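FOR IMMEDIATE RELEASE
2023-02-24

Griser opens equipment planning round for Coltitz site, first orders due by July

COLTITZ - Griser today opened the buying round for its Coltitz automation site. Hand-held grippers first, then head straps and cameras, then the desks and power to keep it all running. Robot arms come last. Suppliers can send quotes starting now.

The round goes by the name Jerkska, same as the internal budget line it is paid from. It covers 53 operator kits and the spares to go with them. A kit is one pair of grippers, one head camera with strap, one backpack rig, charger, cables, case. Quotes for part kits are fine. Quotes with no spares price will be sent back.

Why grippers before arms

Lead times, mostly. Arms take long to ship and need floor work, guarding and a signed safety plan before anyone can switch them on. Hand-held tools go to work the day they are unpacked. The site wants task data recorded by people well before the first arm is bolted down, so the tool money is being spent first and the arm money is held over.

Last year's plan had it the other way round. Arms were priced first and the hand tools were a single line at the bottom, with no spares and no chargers. That plan has been dropped.

What the money covers

Ceiling per kit is $1698, shipping included, tax not. Bids over that will be read but need a written reason. Spare finger sets are bought in one lot of 1000, delivered in two drops. Battery packs are a seperate line, 571 units, all one type. Mixed types were a headache in the trial and will not be accepted again.

Not covered in this round: arms, arm mounts, conveyors, fencing, software seats. Storage drives are under review and may be added. Check the supplier page before quoting on drives.

Work on the floor goes on while quotes come in. Operators wear head-mounted cameras and handle the devices standing up, several people in one room, so weight and strap comfort count in the scoring. So does cable length. So does how fast a battery can be swapped by someone with their hands full.
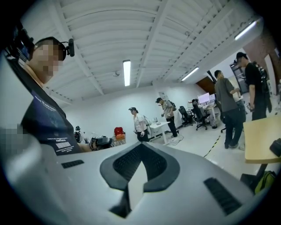
How bids are scored

Price is less than half of it. The rest is delivery date, repair terms, spares held in stock, and weight of the full kit as worn. Weigh it with the battery in. Several trial bids listed the weight without, and had to be redone.

Repair terms should say where the repair is done, who pays freight, and how many working days. "Fast turnaround" is not a number.

Samples

One sample kit per bidder, sent to the Coltitz loading door, marked Jerkska on the outside of the box. Samples are used on shift and will come back with wear on them. Griser pays return freight. Bidders who want the sample back clean should say so up front, and it will be looked at on a bench only, which scores lower.

Zaugg is handling intake and testing of samples for this round. Zaugg does not see prices and can't answer questions about them. Price questions go to Griser purchasing.

Dates

Quotes open today. Sample kits can come in as soon as the quote is logged. First orders go out by July, smaller lots after that as desks and charging benches get put in. Arm planning restarts once the kits are in use, and will be it's own notice.

Bidders from the trial have to quote again. Old prices do not carry over, even if nothing has changed.

About Griser

Griser plans, buys and runs automation equipment for warehouse and light assembly work. The Coltitz site handles tool trials, operator training and data recording.

Media and supplier contact: Griser purchasing desk, Coltitz. Put "Jerkska" in the subject line.

###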